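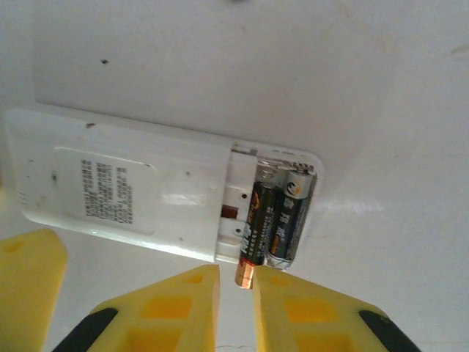

The remote, face down, with the battery compartment open. See item 3.

Skirkadthorpe Hall Users' Meeting
Minutes, November

Held in the small room, the large room being too cold to sit in, for reasons covered at length under item 3.

In the chair: Abdelilah Hajji
Attending: as per the sign-in sheet, including two signatures that can't be read and one that is a drawing of a duck
Apologies: the Tuesday choir, who have asked to be called the choir

1. Minutes of the last meeting

Agreed as accurate, with one change. The phrase "a lively exchange about mugs" is to read "an exchange about mugs." The chair remarked that he had been there and that it was lively. The change stands.

2. Matters left over

Mugs. The mugs are still being left in the sink. A sign has gone up. The sign is now in the sink.

Stage curtain. Mekuvik have been out to look at the track and have sent a quote for 3,766, which the meeting heard in silence. The chair will ask whether they could fix only the half that sticks. The drama group pointed out that it is the middle that sticks, and that it belongs to both halves. The chair will ask anyway.

Side gate. Shuts. Thanks to whoever did it.

3. The heater remote

This took up most of the evening.

For anyone who missed the emails: the wall heater in the large room has no buttons on it that do anything useful. It was put in by Biltach two winters ago and is run entirely from the white remote, of which we have one. Before the meeting the heater had ignored the remote for all of the morning toddler session, most of the yoga class and a birthday party, the last of which went ahead in coats.

The choir's written report said the remote was broken. The yoga class's written report said the heater was broken. The toddler group's report said it was cold.

The chair put the remote on the table and the matter was discussed in stages.

a) The batteries. There are two, both AAs, and they don't match. One is dark with a coppery end and orange-gold lettering, the other is black with a white and silver band at the top. Nobody would admit to having put them in. The quilters believe that at least one came out of the wall clock in the small room, and it was noted that the clock has said ten past four since the summer. The chair asked for the clock to be looked at. It was looked at. It has no battery in it at all.

b) Whether a mixed pair matters. Opinion was divided. One side held that an old battery drags a new one down with it. The other side held that they had done it at home for years. It was asked which of these two was the old one, and there was no way of telling by looking, although several people tried and one weighed them in her hands for some time.

c) Rolling them. The yoga class reported that if you take the cover off and roll the batteries with your thumb, the heater will sometimes come on. The choir reported doing the same thing and getting nothing. The chair asked whether this might be how the cover keeps going missing. No answer was recorded.

d) The label. There are several rows of small Chinese characters on the back of the remote. It was suggested that the answer to all this might be written there. None of those present can read Chinese, and the print is so small that the two people with reading glasses disagreed about how many rows there were. The original booklet would help. It was last seen holding up the short leg of the piano, and the piano group would like it left where it is until something of the same thickness can be found.

e) General condition. The remote has picked up specks and scuffs, with a dark mark near one corner of the back. The toddler group wished it minuted that they hand it back as they find it. The other groups then wished the same thing minuted. It is so minuted.

f) A second remote. Biltach will sell us one for 19, plus delivery. The meeting agreed that this was reasonable and then spent a quarter of an hour on where the second one would be kept. Proposals included the key cupboard (locked, which defeats the purpose), a hook by the heater (screws into the wall, which needs permission) and a piece of string (defeated, though by less than you might think).

Decided:
– A fresh pack of AAs to be bought out of petty cash, both batteries to be changed together, and the ones in there now to go to the recycling tub at the store. They are not to go in the clock.
– The spares to live in the biscuit tin marked FUSES. The fuses to live wherever they have been living.
– If the heater still does nothing with new batteries, the chair to call Biltach and order the second remote.
– Nobody to roll anything in the meantime.

4. Kitchen

The large pan is back. It came with a lid that isn't ours. If you are missing a lid, it is on the windowsill.

The oven door needs a firm push and then a second, firmer push. The card saying this has been moved to eye level.

5. Storage under the stage

The chair reminded all groups that the space under the stage is shared, and that "shared" covers the quilters' frames, the drama group's tree and the badminton net. It does not cover the exercise bike. The owner of the exercise bike is asked to come forward before the holidays.

The drama group asked whether the tree could stay up, as it is a nuisance to fold. Agreed, provided it is not up on the stage during choir.

6. Bookings

The Abdelaziz family have asked for the large room for an engagement party and wanted to know if it would be warm. The chair has told them it will be. This was felt to be optimistic, and item 3 was given a deadline of one day before the party.

7. Any other business

The duck. Whoever signed in as a duck is asked to give a name next time, for fire safety.

The clock. The chair was asked whether it could have a battery of its own, bought new, from the same pack. He said that he didn't see why not. Agreed, all in favor.

The meeting closed at ten past four by the clock, and at 9:20 p.m. by everything else. Next meeting in the large room if the heater is working, and otherwise in the small room again. Please bring your own mug and take it home with you.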